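Hand-Held Gripper Upkeep at the Protmont Hall

Protmont maintains its hand-held grippers on the same floor where they are used. Each unit is inspected after 70 hours of operation, and the marker cube is checked for tightness before every session. The gallery presents the hall and the equipment in service.

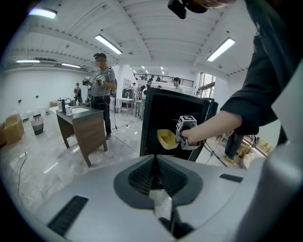
Finger pads are replaced in pairs under the Plostomside service schedule. A unit that fails the closing test is withdrawn and returned to the bench within 24 hours. Cables are examined along their full length, with particular attention to the point where they enter the handle.

Marker cubes are wiped with a dry cloth only. A cube with a scratched or lifted face must be exchanged, and the gripper is then calibrated again against the Erkent reference plate. Settings are recorded on sheet 18 of the unit log.

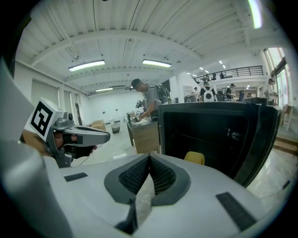

Onyshchenko wrote to ask that the cable check be moved ahead of calibration, noting that a worn connector had twice forced its own staff to repeat the full procedure. The revised order of work takes effect in May and applies to all 49 units.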